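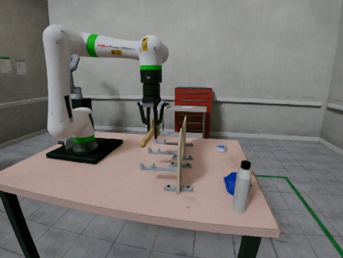

Can you spot a bad grip before it lets go?

Our simulated arm at Strebel keeps losing its wooden peg. Over the board and brackets, the gripper opens without a command and the fault log stays blank. We'd love fresh eyes on it!

Kanen is looking for 5 people to join the fault review in September. You'll watch 70 replayed runs, mark the moment each one goes wrong, and help us write a safe-stop rule before any of this gets near the real cell (the fun part, in our view).

No robotics degree needed. Patience and a good eye for odd behaviour matter more. Sessions run 3 hours, from home or at our centre, and pay $50 an hour.

To apply, send a short note to Albane Collet, Kanen fault review.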